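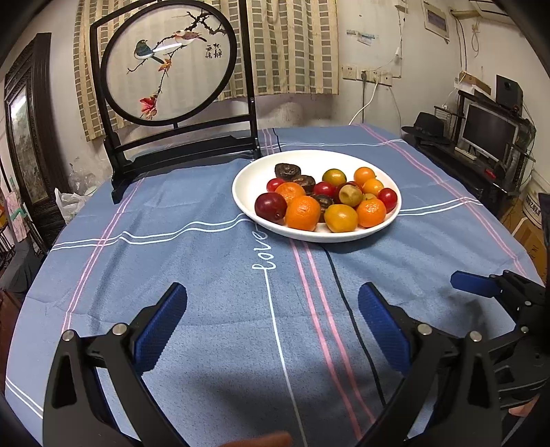 Fruit plate on the blue cloth, the one with "love" on it

Home | Forums | Kitchen & Table | New posts | Log in

Fruit bowl or plate? And do tomatoes count
Posted Jan 24, 2018 by Vojtěch Kollár

Quick one. Mandarins, a plum, cherry tomatoes, some brown wrinkly ones, all heaped on one white plate. My sister says tomatoes dont belong with fruit. Also the heap rolls. Keep it piled or spread out?

grevar_5
Spread out. Bottom ones go soft in a pile, you never see it til its too late.

plumjam2000
Disagree. Piled looks way better, just eat faster lol. Tomatoes are fine, mine sit out all week.

Vojtěch Kollár
ok tried it with most of them on the cloth 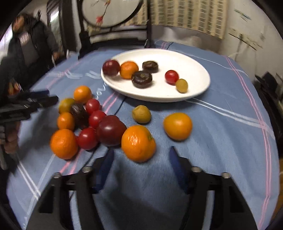
and it does help, easier to grab a mandarin without starting an avalanche. Takes up half the table tho. Dinner is going to be a problem.

grevar_5
So get a wider dish. Low sides. Lostetti has one, I've had mine since May.

tillie1390
Tomatoes in their own bowl, sorry, with your sister on this. Love the cloth, does it wash ok?

Vojtěch Kollár
Cold wash, no dryer. Wrinkles a bit. Still not moving the tomatoes

Related threads
Ilum serving plates, chipped rim
Plaid tablecloth on a round table, what size?
Greco 2 tier fruit stand, worth it?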